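The Office Counter, Reconsidered
Shared kitchens at Blackburn serve 300 employees, and the counter beside the sink carries most of the traffic. The Surnwood design office began its review there in October.

A brown towel and a small wrapped bar on the counter near the sink
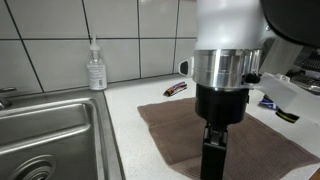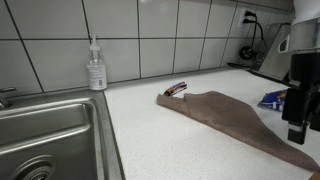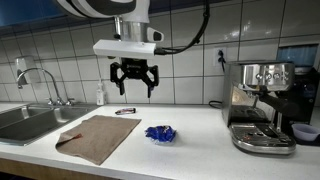 A Place for the Towel
The office recommends a rail within reach of the faucet and a covered bin for wrappers. Installation will require 2 days per kitchen.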